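Care of a Tufted Sectional and Its Throw Pillows

November 2020
Compiled by Maricruz Orozco, with upholstery notes from Régis Renaud

Weekly: surface

Lift every throw pillow off the seat before vacuuming. Use the soft brush attachment and set suction to low. Work from the headrests down so that dust falls onto areas not yet cleaned. Raise adjustable headrests fully, clean the gap behind them, then lower them by the center and never by one corner.

Button tufting collects crumbs at the base of each dimple. A dry half-inch paintbrush reaches them; a crevice tool scratches the finish. Brush along piping in one direction only.

Wipe smooth upholstery with a cloth wrung out in distilled water. If the maker's tag permits soap, use one drop per quart. Dry at once with a second cloth. Faustino Carrillo tested baby wipes on an offcut at the Kitville shop, and the topcoat dulled after 20 passes.

Throw pillows: shape and placement

Square pillows with loose fill settle toward the bottom edge. Grip the two upper corners, shake once, turn the pillow a quarter and repeat until all four edges have been on top. Felted covers pill if rubbed; lift lint with tape.

A pillow set down on carpet picks up fibers along its lower seam. Check that seam before the pillow goes back on a pale seat.
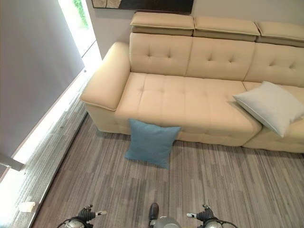
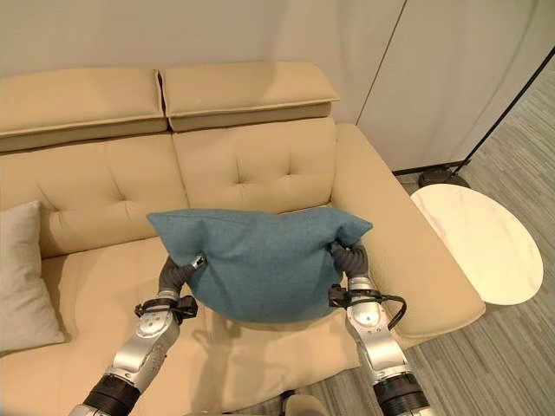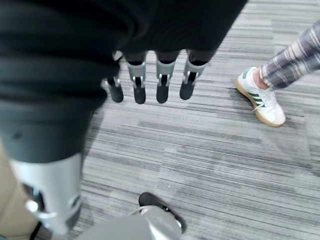

Two pillows are enough for a sectional of this size. Set one at each end, on the diagonal or square to the back, and keep saturated colors off light upholstery until the cover has passed a rub test: white cloth, slightly damp, 200 strokes on the reverse side. Any tint on the cloth means the dye can transfer. Nidia Londoño keeps a failed cover in the sample drawer — a navy one, 994 on the stock list — for customers who doubt it.

Monthly: seams and base

Run a fingertip along each vertical seam between seat sections. A raised thread should be trimmed flush, not pulled. Vacuum the recessed base with the flat nozzle, and the carpet in front of it in two directions.

Conditioner

Genuine leather only. Coated fabrics do not absorb it and will stay tacky. Apply twice a year, thinly, and keep it out of the tufting — residue in the dimples turns yellow. Leave the pillows off overnight.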